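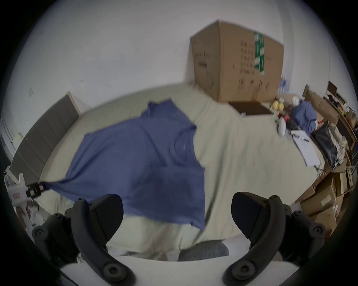 Home | Projects | People | Work with us | Contact

Category: Casual and contract roles

Demonstration operators, garment handling (casual)

Starkix is hiring 6 casual operators for its Clondonville site to record hand-guided examples for a cloth-handling model. Each operator works a pair of hand-held grippers and completes short tasks such as spreading, folding and turning. No robotics background is needed. Shifts run 5 hours. 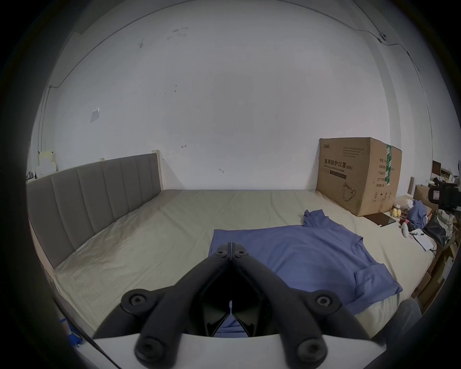 Start states matter more than speed. The model learns little from garments that always begin in the same pose, so operators reset the item between takes and vary its position. A T-shirt laid flat on a pale sheet with its collar and shoulder bunched up is an acceptable start - so is a tight heap. Background items may stay where they are unless the task sheet says otherwise.

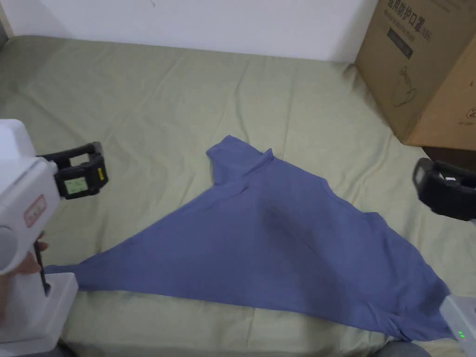 Grip quality is checked on every take. Operators are trained to pick up a single point of fabric and keep the jaw in view, as with the left-hand gripper pinching the far tip of a blue garment. Takes with a hidden jaw are rejected. The current target is 442 accepted takes per garment type.

Applicants need steady use of both hands and must be able to follow written task sheets. Paid training is provided by Milagros Inga. Send a one-page resume to Ulises Tamayo, quoting reference 67. Contracts run to the end of July.

Recent listings
Vimberg: Data labeller, part time
Stöcker: Gripper maintenance technician
Starkix: Task sheet writer, casual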